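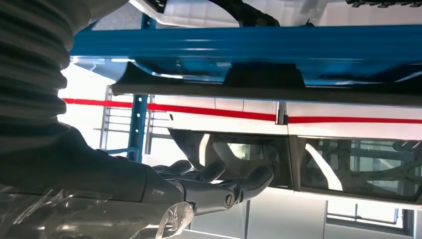
Bring Back the Overture

11 August 2018

I was late for Gullier the first time I saw it. The bus into Nisdale had crawled behind a tractor for most of the valley, and I came through the doors of the Brodo with my coat half off and my ticket in my teeth, fully expecting to be held at the back until a gap in the first number. Instead I heard a clarinet. Then a horn underneath it, then the whole band going like a fairground, and the usher waved me on down the aisle because the curtain hadn't gone up yet. I found my seat, sat on my scarf and listened to four more minutes of music with nothing whatever to look at except a red curtain. By the time it rose I was grinning like a child.

That was an overture, a proper one, and I'd forgotten how much I love them.

New musicals hardly bother these days. You get a drum fill, or a low hum on the keyboard while somebody walks on in a hoodie and looks at the audience, or eight bars of vamp and straight into the opening song. I've enjoyed plenty of shows that start like that and I expect to enjoy plenty more. But I think we've let something wonderful slip away without much of a fight, and I'd like to put up a bit of one now.

The case against

I know the arguments, because I put them to myself on the bus home. Audiences are impatient. Nobody hums along to tunes they haven't heard yet. Four minutes of overture is four minutes that could go on the scene in the second act that never quite makes sense, and if the show runs past a certain time the crew go into overtime and the last train leaves without half the stalls. Worst of all, people talk. They talk straight through it! They unwrap sweets and check where the interval drinks are being served, and the poor second violin is playing her heart out for someone telling his wife about the car park.

All true. I've sat behind that man.

But he stops, and that's the part I find so exciting. Next time you get the chance, forget the music for a moment and listen to the room. It begins as a racket. Around the second tune the rows nearest the band go quiet, and then it spreads backwards, and there is usually one lone voice still going somewhere up in the circle until its owner notices. By the end you have a few hundred strangers who have all arrived at the same place together. They've left the babysitter and the parking meter behind. A dimmed light can't do that on its own, and a recorded voice asking you to turn off your phone certainly can't.

What Gullier gets right

For anyone who hasn't seen it, Gullier is about a lighthouse keeper's daughter who sets up as a piano tuner, and the plot is daft in all the best ways. Zakhar Moroz wrote the songs. The overture opens with the daughter's tune, the one she'll sing alone at the end of act one, except that we get it fast and cheerful, almost a polka. Then comes a scrap of the storm music, cut short, and a big swaggering march for the harbour master that made the woman next to me laugh out loud before she knew there was a harbour master.

So when Liudmyla Ostapchuk sings that first tune slowly, an hour later, with just the piano, it's already yours. You've had it in your pocket the whole time without knowing what it was for. I cried, and I'm fairly sure I wouldn't have if I'd been hearing it cold. The clever thing is that you don't recognise it exactly. You only feel that it was always going to be this song.

People sometimes call the overture a trailer, and I don't think that's fair on it. A trailer gives away what happens. Music can't tell you the lighthouse burns down (sorry, though it is on the poster). What it can do is teach your ear the shape of the evening, which tune belongs near which other tune, where the trouble is going to come from. A good one also knows what to keep back. Moroz leaves out the best song in the show altogether, the quarrel duet, and when it arrives it comes out of nowhere and practically knocks your hat off.

I went back twice. The run was 27 performances in a house that seats 325, and I'm told it did very nicely, but I'd have gone back if there had been six of us in there.

Let us see the players

There's another reason I'm so keen, and it has to do with who gets thanked. For the length of the overture, the band are the show. Nobody is singing over them and nobody is doing a cartwheel in front of them. If you've ever spent an evening in a pit you'll know how rare that is. I did it myself for a few seasons, third desk, badly, and my chief memory is of the underside of a stage and the feet of the percussionist.

Yaryna Romaniuk conducts at the Brodo and she has the pit floor raised, so from most seats you can see heads and bows and the slide of the trombone. The piano is an old upright with Ziółkowski in gold letters above the keys, and they've turned it so that you see the player's hands. I loved that. 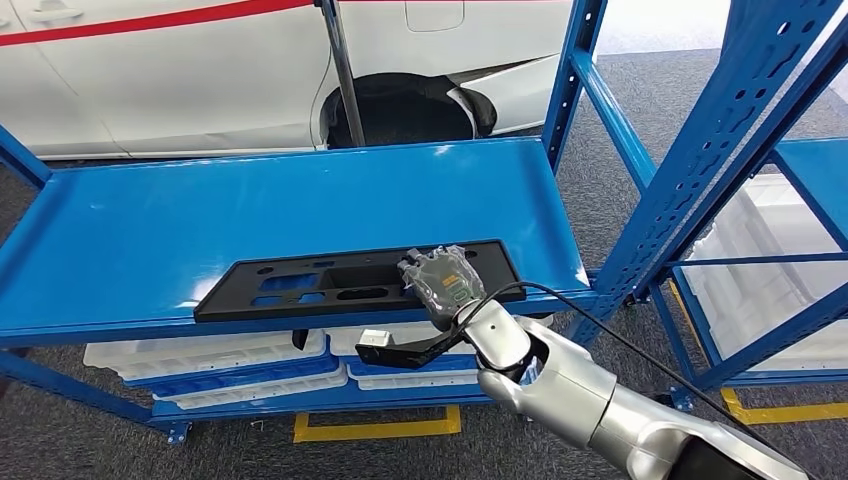 It changes how you hear everything afterwards, too. Once you have watched a cornet player lift his instrument and lean into a phrase, you'll pick him out for the rest of the night. Martim Fonseca has a solo in the overture that comes back, much quieter, behind the dialogue in the boathouse, and I heard people near me go "ah" at it. They wouldn't have noticed otherwise. It would have been atmosphere, piped in from somewhere, and for all they knew it might have been a recording.

That last worry is a real one. Bands are shrinking. A keyboard can now do a very decent impression of a string section, and when money is tight I do understand why a producer looks down into the pit and starts doing sums. My feeling is that if you hide musicians under the floor and never let them start the evening, you make those sums far too easy. An audience that has clapped a band before the curtain goes up will miss that band when it's gone. Give them their four minutes and let the light hit the brass!

I'd add that the players seem to enjoy it, which counts for something. I met Uliana Kostiuk, who plays the clarinet opening, at the stage door after my third visit (yes, I'm a stage door person, I have made my peace with it). She told me she'd been terrified of those first bars in rehearsal, all on her own with the house still chattering, and that by the second week she was looking forward to them all day.

How to write one

I'm not a composer, so take this as a wish list from row G.

Please don't just staple the hits together. The dullest overtures go tune, pause, tune, pause, like someone trying out ringtones. Write the joins. The joins are where the fun is, where one song seems to turn a corner and bump into another one coming the other way.

Keep it under five minutes. Four is lovely. Start with something small if you dare, as Gullier does, or with an almighty crash, but don't start in the middle at a polite volume because the car park man will talk over it quite happily.

Resist the urge to stage it. I've seen overtures with projections, overtures with a dumb show, one with a dog. The directors meant well and the dog was excellent, but we all watched the dog. A curtain is fine. If your theatre hasn't got a curtain, a lit empty set does the job just as well, and you get to wonder which door somebody's going to come through.

And if you have a small band, write for a small band. I once heard a Christmas show in a school hall open with a violin, an accordion and a boy on a side drum. The overture lasted perhaps ninety seconds and I could sing you most of it now. It didn't try to sound like a big orchestra. It sounded like three people who couldn't wait to get going, and we were all leaning forward before anyone had said a word.

Gullier is coming back to the Brodo in December with the same band, and the booking line opens next month. Get there early. Get your sweets unwrapped in the foyer, find your seat, and when the clarinet starts, do nudge whoever you came with.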